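Leitura: 3 min

4.2 Demonstração aberta no laboratório de Cilldale

A visita de março foi usada para observar como pessoas sem treino prévio reagem à coleta de demonstrações com garras manuais. O laboratório abriu às 9 horas e recebeu 40 visitantes ao longo do dia, divididos em grupos pequenos. O conjunto Kedusum já contava então com 565 episódios gravados pela equipe, todos com objetos rígidos de uso comum.

Cada grupo assistiu primeiro a uma execução feita por um operador experiente e depois pôde experimentar as garras. O operador segura uma garra em cada mão, e os marcadores fiduciais presos a elas permitem recuperar a posição de cada uma ao longo do episódio. A tarefa mais comentada foi a manipulação bimanual de uma cadeira de escritório sobre a mesa (Figura 3) — um objeto de contorno irregular, que admite muitos pontos de contato e exige que as duas mãos se coordenem.

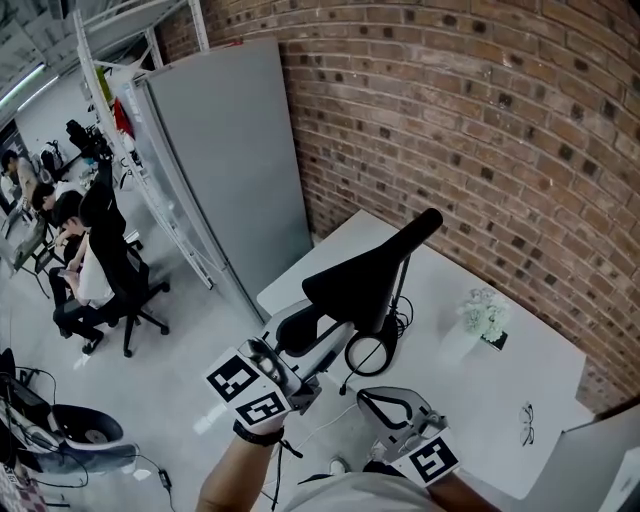
Figura 3. Manipulação bimanual de uma cadeira com garras manuais.

Para Iason Economou, a dificuldade maior estava em perder o tato: com as garras, disse ele, é preciso olhar o tempo todo para o ponto de contato, e o braço cansa antes que a tarefa fique natural. Comentários parecidos apareceram em outros grupos e foram anotados junto com os episódios correspondentes.

Os visitantes gravaram 105 episódios. Os movimentos foram mais lentos que os da equipe, com mais pausas entre a aproximação e o fechamento dos dedos. Nas tarefas com uma só mão a diferença diminuiu depois das primeiras tentativas; nas bimanuais, ela se manteve. Mantivemos esses dados em uma partição separada, chamada Lernar, e não os usamos no treinamento da política descrita na seção 3.

As anotações também levaram a uma mudança no protocolo. O intervalo entre tentativas, antes livre, passou a ser fixo nas tarefas bimanuais — a duração adotada consta do apêndice, com as instruções lidas aos participantes.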